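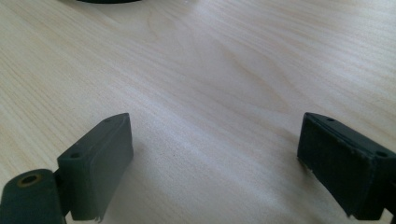
Evdokia Triantafyllou möchte wissen, ob die Tischplatten in den Werkräumen vor der ersten Benutzung behandelt werden müssen und ob man ohne Unterlage darauf arbeiten darf.

Eine Vorbehandlung durch die Nutzerinnen und Nutzer ist nicht vorgesehen. Die Platten werden vom Haus gepflegt. Für Arbeiten ohne scharfe Werkzeuge ist keine Unterlage erforderlich; beim Schneiden, Kleben und Löten ist sie Pflicht. Unterlagen liegen im Materialschrank neben dem Eingang bereit und sind nach Gebrauch dorthin zurückzulegen.

Arbeitstische im Werkhaus Ketavdale — häufige Fragen

Wie viele Arbeitstische stehen zur Verfügung?
Das Werkhaus verfügt über 32 Arbeitstische auf zwei Etagen. Die Tische der Reihe Follora sind 82 cm tief und können einzeln oder paarweise gebucht werden. Eine Reservierung ist über das Buchungsformular oder telefonisch unter der Durchwahl 849 möglich.

Darf ich den Tisch verschieben?
Nein. Die Tische sind ausgerichtet und bleiben an ihrem Platz. Benötigen Sie eine andere Aufstellung, vermerken Sie dies bitte bereits bei der Buchung.

Welches Zubehör gehört auf den Tisch?
Die Grundausstattung ist bewusst klein gehalten. Schalen und Halteleisten können für die Dauer der Buchung auf dem Tisch verbleiben. Kleinteile wie Schrauben, Scheiben und Stecker sollen während der Arbeit in einer Schale liegen. Eigene Behälter sind zugelassen, sofern sie einen glatten Boden haben und die Platte nicht verkratzen. 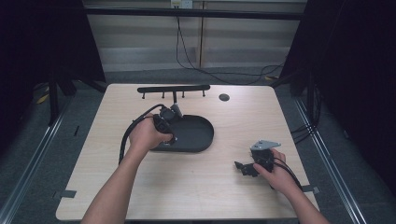 Arbeitstisch mit ovaler schwarzer Schale, am hinteren Ende eine Leiste mit fünf kurzen Zapfen.

Wie sind Kabel zu führen?
Kabel dürfen nicht quer über die Laufwege gelegt werden. Auf der Tischplatte ist so viel Länge zu lassen, dass Bauteile ohne Zug in die Hand genommen und wieder abgelegt werden können. Mehrfachsteckdosen gehören unter den Tisch und keinesfalls auf die Platte. Defekte Leitungen melden Sie bitte umgehend der Raumaufsicht — auch dann, wenn es sich um Ihr eigenes Gerät handelt.

Darf ich Markierungen auf der Platte anbringen?
Zulässig ist ausschließlich ablösbares Gewebeband in kurzen Stücken, möglichst nahe an der Tischkante. Bleistift, Filzstift und doppelseitiges Klebeband sind nicht gestattet. Markierungen sind am Ende der Buchung zu entfernen, bei mehrtägigen Buchungen am letzten Tag.

Wie reinige ich die Tischplatte?
Wischen Sie die Platte mit einem nebelfeuchten Tuch in Richtung der Maserung ab und reiben Sie sie anschließend trocken. Scheuermittel, Stahlwolle und Lösungsmittel dürfen nicht verwendet werden. Gegen Fettspuren hilft das Reinigungskonzentrat von Karras, das die Raumaufsicht in kleinen Mengen ausgibt.

Die Maserung meines Tisches sieht anders aus als die des Nachbartisches. Liegt ein Schaden vor?
Unterschiede in Farbe und Verlauf der Maserung stellen keinen Mangel dar. Als Schaden gelten Risse, Brandstellen, Druckstellen und abgelöste Kanten. Solche Schäden tragen Sie bitte vor Arbeitsbeginn in das Tischblatt ein, damit sie nicht Ihrer Buchung zugeordnet werden.

Kann ich ein begonnenes Projekt stehen lassen?
Bei Buchungen über mehrere Tage ist dies möglich. Lose Teile müssen über Nacht in Schalen oder geschlossenen Kästen aufbewahrt werden. Für abhandengekommene Gegenstände übernimmt das Werkhaus keine Haftung. Am Dienstag werden bis 10 Uhr die Teppichböden gesaugt; bis dahin muss der Boden rund um die Tische frei sein.

Wer haftet bei Beschädigungen?
Es gilt die Benutzungsordnung in der jeweils aushängenden Fassung. Kleinere Kratzer werden im Rahmen der jährlichen Instandsetzung durch die Firma Teltton beseitigt und nicht in Rechnung gestellt. Bei Brand- und Wasserschäden werden die Kosten der Ausbesserung berechnet.

An wen richte ich weitere Fragen?
Zuständig für die Ausstattung der Werkräume ist Pantelis Koutsoukos. Bitte geben Sie bei Anfragen stets die Tischnummer an. Sie befindet sich auf Ihrer Buchungsbestätigung.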